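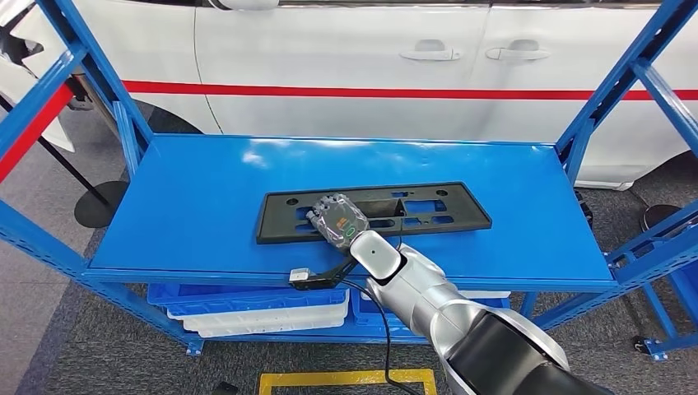
Search stories, authors, tags

Go

The Teacher

The job came through Uvitari, and the listing said robot instructor. I had taught people to drive forklifts for fourteen years, so I figured I could instruct a robot. What they meant was that I would sit in a chair with a handle in each fist and do the thing myself, and the robot would do it too, a moment behind me, and the computer would write all of it down.

The thing was a license plate bracket and a clear plastic module. Get hold of the module, set it on the bracket, let go, back off. That was one. They wanted 200 before the demonstration.

"It learns from you," said the woman from Fomstead, whose building it was. She had a good voice for saying that. She'd said it before.

"Learns what?"

"How you do it."

I looked at the white car behind the rack, with the red stripe down its side and the stanchions set out by it like it was a bank. I asked if the robot was going to work on the car. She said the car was context.

So I did one. I closed my right hand on the handle and the gripper closed on the corner of the module, and I moved my arm six inches and the silver arm moved some number of inches that wasn't six. I set the thing down crooked. The bracket slid. I let go and the module rocked on it and stayed.

"That's fine," she said. "Save that one."

"It's crooked."

"It needs variety."

I have heard a lot of names for bad work and that was a new one.

By the second afternoon I had the feel of it. There's no weight in the handles. You'd think they could put some in, but you push and there's only the little spring, and you have to watch the cable to know if you're pulling on anything. The cable told me more than the handles did. When it went tight over the lip of the shelf I was too far left. I started going by the cable and I got better, and somewhere past sixty of them I asked the kid on the computer whether the robot knew about the cable.

He was a nice kid. He had been at Dalen before this and talked about Dalen the way people talk about a ship that sank.

"It sees what the cameras see," he said.

"That's not what I asked."

"It might pick it up. It picks up on things." He scrolled for a while. "You hesitate, did you know that? Right before you grab. Every single time."

I said I was checking.

"Well, it's going to do that too."

He seemed to think this was a point in its favor. I went back to the chair and tried not to hesitate, and knocked the module off the bracket twice in a row, and he saved neither of those.

The tape on the carpet was yellow. I was never told what it was for. There was a strip here and a strip there, running toward each other, and I took it that a person was supposed to stay on one side of it, but the kid walked over it all day with his coffee. In a warehouse, tape means something. I used to make trainees stand at the line and tell me what it meant before I gave them the key.

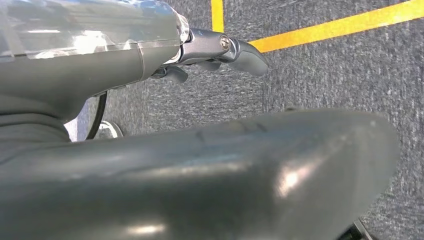 I stayed late on the last night to finish my count, and when the two hundredth was saved the kid loaded up whatever it was they had made out of me. They called it Nenia. I had not known it had a name. He told me to take my hands off the handles.

I put them in my lap. It's a strange thing to sit in the driver's seat with your hands in your lap.

The arm came up over the shelf and stopped just short of the module. It waited there. I knew to the half second how long it would wait, and I was right, and the gripper closed on the corner and the arm went a little to the left, and the cable started to come tight, and it eased back.

"Look at that," the kid said. "Look at that!"

It set the module down on the bracket. It let go. The whole thing was no worse than my average.

"Move the bracket," I said.

"What?"

"Slide it over a hand's width. Do it again."

He didn't want to. He said it was late and the demonstration was in the morning and they'd have it marked where the bracket went. I got up and went around the rack and moved it myself, to the right, and not very far.

The arm came up. It stopped and it waited, checking, the way I do. Then it took hold of nothing, at the place where the module used to be, and carried the nothing over to where the bracket used to be, and put it down with a lot of care. It let go. It backed off.

The kid wrote something on his pad. He said that was a known issue, they'd want more data, and was I free through the end of June? The rate would be the same.

I asked how many more.

He looked it up. "Eight hundred fifty-two," he said.

I thought about the hesitation and whether there was any way to get that out of it now, or if it was in there for good, in this one and whatever they built after it. Then I put the bracket back where it had been. I set the module on it, pretty straight, with my own hand, which took no time at all, and told him I'd need to see that in writing.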